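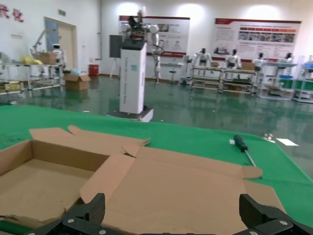
Questions we hear a lot about the Undeck recordings

What counts as one example?
One full try at a task, from the moment the arm starts moving until the operator lets go of the controls. For boxes that might mean folding in a single flap, or it might mean the whole box — the task sheet will tell you which.

Do I have to be good at this before I start?
Oh goodness, no! Most people need nearly 40 tries before the controls feel natural, and we set those aside as practice, so please take your time and enjoy them.

What if I fumble a flap halfway through?
Keep going if you can. A try where you slip and then fix it is useful to us, so mark it "recovered" and carry on. If the box ends up on the floor, mark it "stopped" and begin a new one.

Should the box start out the same way every time?
Please don't! Turn it, slide it over a bit, leave a different flap up. Torn cardboard is fine too.

How many examples are you after?
The goal for box folding is 800, and as of March we had 696 that passed review. Maarja Juška watches every one of them (she has a very comfortable chair).

Who do I write to about a bad recording?
Tadeusz Krawczyk, with the task name and the try number.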